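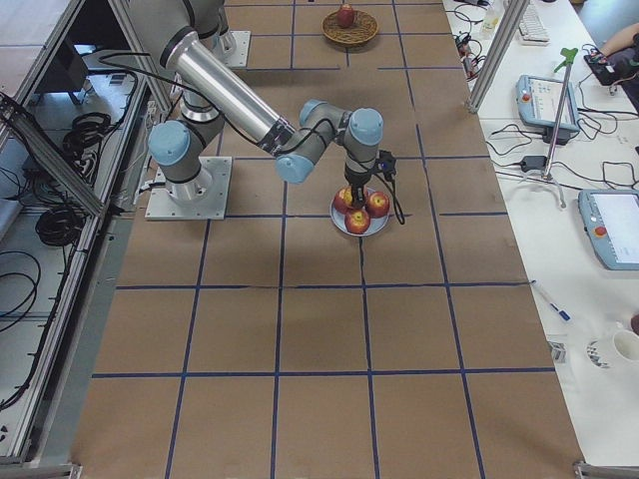
A fruit basket is a shallow, open container for whole fruit kept at room temperature. Round wicker forms are common. Fruit may also be set out on a plate – the round white one here holds four apples – but air then reaches it only from above and the sides.
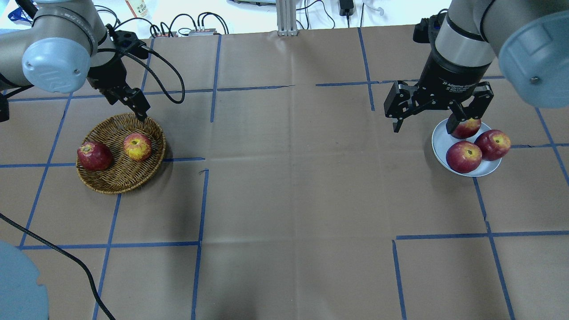 Woven bases admit air from below as well. Apples are laid in a single layer, and bruised ones are taken out first.

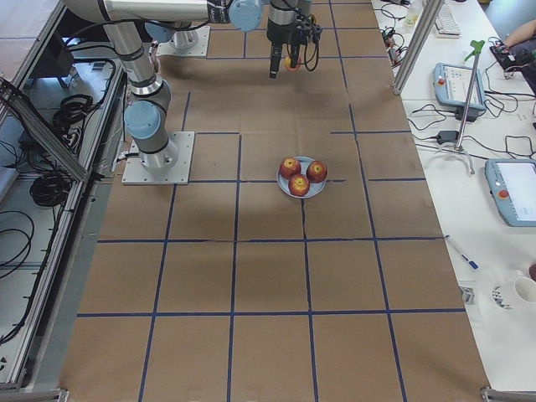

Birgit Teuber disputes the preference for wicker, holding that a glazed plate is easier to wash and marks soft fruit less.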